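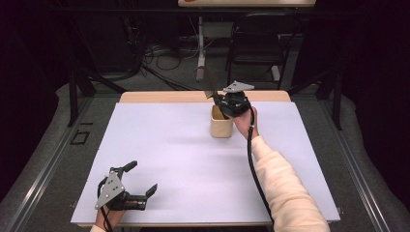
Beige cup on the board, right hand and gripper above it.

Trailhead quotas are the wrong unit for Drustau

The overnight permit system at the Drustau reserve limits the number of parties that may start from each trailhead on a given day. It does not limit how many people are camped in any part of the reserve on a given night. These are different quantities, and the management plan treats them as the same. I think the quota should be rewritten in zone-nights before the next permit season opens, and that the rewrite is less difficult than the reserve office makes it sound.

The present system has nine trailheads, each with its own daily figure. A party applies for a start date and a trailhead, states an intended exit, and receives a permit valid for the length of the trip. The route in between is left open. This arrangement dates from a time when use was light and most parties went in and came out by the same valley. Under those conditions a limit on entries was a fair stand-in for a limit on camping. The distance walked on a first day was predictable, and so was the place where most people stopped.

Neither condition holds now. The ridge path above the Condik has been repaired along its full length, and a fit party starting from the north can reach the upper basin by late afternoon. So can a party from the east side, and so can anyone who camped the previous night at the Rai meadows and moved on in the morning. All of them hold valid permits. All of them arrive at the same lake, where the flat, dry ground amounts to eight tent pitches if the setback from the shore is observed. When it is full, people pitch inside the setback, or on the sedge above the outlet. The permit office has no record that this has happened, as the entry figures for the day were met exactly.

The warden logs do show it. Bok-nam Seol compiled the campsite condition records for the upper basin and set them beside the entry data. Bare ground at the lake went up in seasons when entries stayed flat. It also went up in one season when entries fell. The correlation one would need in order to defend the trailhead quota is not there. A better match was with the share of parties choosing a through route, and that share follows the state of the ridge path.

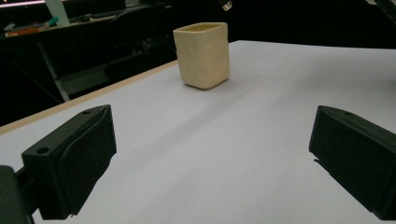
Square cup, cream-coloured, at the back.

A zone-night quota works in the following way. The reserve is divided into camping zones along lines that already exist on the ground, chiefly watersheds and the larger streams. Each zone is given a nightly limit based on the area of durable surface within it: gravel, dry grass, bare rock, established pitches. An applicant names a zone for each night. The entry point no longer carries a figure of its own, except where parking or road access imposes one.

The usual objection is that this takes away freedom of movement. The wilderness user, on this view, should be able to stop when tired and go on when not. I take the point seriously. An itinerary fixed weeks beforehand is a poor fit with weather, river levels and sore feet, and a rule that pushes people to cross a stream in flood to reach their booked zone is a bad rule. The drafting has to allow for it. The simplest provision is a written exemption for safety, with the party asked to report the change on exit. Zones can also be made large. A zone covering most of a day's walk leaves plenty of choice within it, and the lake basin is the only part of Drustau where I would draw the lines tightly.

What the objection overlooks is that freedom of movement is already being shared out, badly. A party that arrives at the lake at 7 p.m. and finds every legal pitch taken has the freedom to go back over a pass in failing light or to break the setback rule. Most break the rule, and I would probably do so as well.

A second objection concerns enforcement. There are two wardens for the interior and they cannot check every camp. This is true, and it applies equally to the present system. A warden who meets a party at the lake today can establish only that they have a permit. Under zone-nights the same warden, making the same visit, can establish whether they are supposed to be there. The number of checks stays the same and each check yields more.

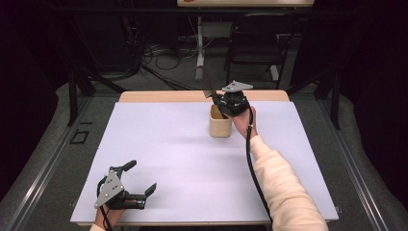 The third objection is cost, and it is the one the office returns to most often. The booking software is supplied by Trasico under a contract that covers entry quotas only. Changing the quota unit means changing the data structure behind it, and Vikas Katiyar's paper for the autumn review put this down as the main obstacle. I would question the order of reasoning. A reserve should settle what it is limiting and then buy the tool that limits it. If the contract comes up for renewal in September, the specification can be altered at that point. Until then the upper basin alone could be run from a shared spreadsheet. It received almost 900 party-nights last season by the wardens' estimate, a volume that a part-time clerk could handle without difficulty.

There is a further argument that I find weak and mention for completeness. It holds that quotas of any kind move pressure elsewhere, so that limits on the lake will simply spread damage to the side valleys. Dispersal does occur. Whether it causes damage depends on the surface. The gravel flats on the lower Condik can take repeated use with little visible change, and wet sedge at altitude cannot take a week of it. Moving tents from the second to the first is a gain even when the total is unchanged. A zone quota can direct that movement. An entry quota cannot.

I circulated a draft of these points before the review. 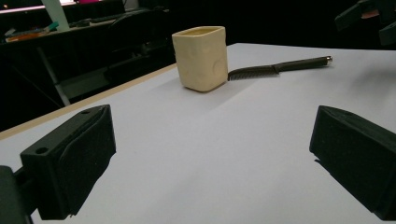

Neelam Chaudhary replied that the zone limits would only be as good as the survey behind them, and that the durable-surface figures outside the lake basin were too old to use. She would prefer a single trial zone, with the remainder left alone until fresh ground survey was in hand.

I accept the point about the survey. The side valleys were last mapped before the ridge path repairs, and at least one of the gravel flats has since been cut back by the river. A trial confined to the upper basin would still deal with the worst of the problem, and the figures there are current. It would need a fixed end date and a condition survey at both ends, using the same plots as the existing warden records. My one reservation is that trials in this reserve tend to become permanent through neglect. The entry quota was itself introduced as an interim measure.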